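9 July 2019
Skistent cell, desk tidy task, arm 2

Stopped again just after lunch. Same fault as last week, over-current on the gripper, left finger. Log says 584 counts of position error right before the trip, limit is 315. So it didn't creep over, it jumped.

Nothing broken that I can find. Fingers close and open fine by hand with power off. Cable looks OK at the connector but the loop is too long, Josué says it swings into the wrist when the arm comes in low over the basket. Need to tie it back before anybody runs this again.

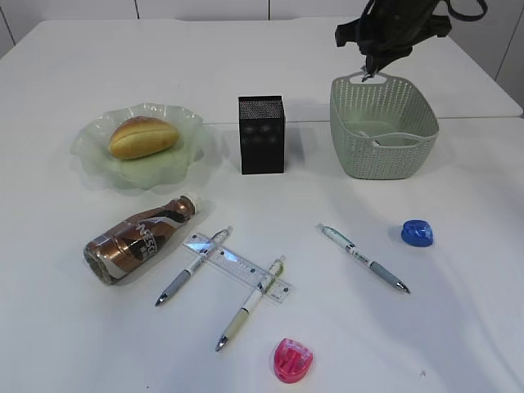

What worries me more is that the e-stop was slow. I hit it and the arm kept drifting down for what felt like a good second. Could be brake lag, could be the relay in the Brokico box. Did not measure it, should have. Lockout tag is on the main switch now, key is in the top drawer.

Things tried so far:
- restarted controller, fault cleared, came back on the next run
- swapped finger pads for the old set, no change
- dropped grip force way down, ran OK but lost the pencils
- re-zeroed the fingers. Zero was off by 2 mm. No idea since when

The zero bothers me. If it thinks it's open wider than it is, it comes down on the basket rim instead of clearing it, finger gets pushed, current spikes. Would explain the jump. Wouldn't explain the e-stop, so treat them as seperate problems until we know.

Also table height in the config is still the one from Grovwood. Two table sections there were level. Ours have a bit of a step at the join - needs measuring again, both sides.

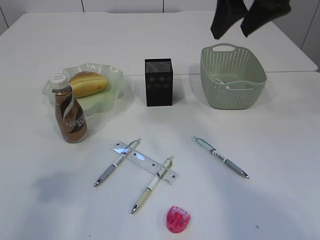 Zuleica Cordeiro disagrees about the zero. Her note on the printout: "2 mm is inside the pad squish, I would look at the cable first. Pull the current trace for run 3,264 and see if it spikes with the arm in free air. If it does, your rim theory is dead." She also wants the relay pulled tonight and no powered runs till it's been timed.

Fine by me. Trace is on the shared drive, haven't opend it yet. Szu-yu has the spare relay, will ask.

TODO
- tie back cable
- time e-stop, ten presses, write them ALL down
- table heights
- trace 3,264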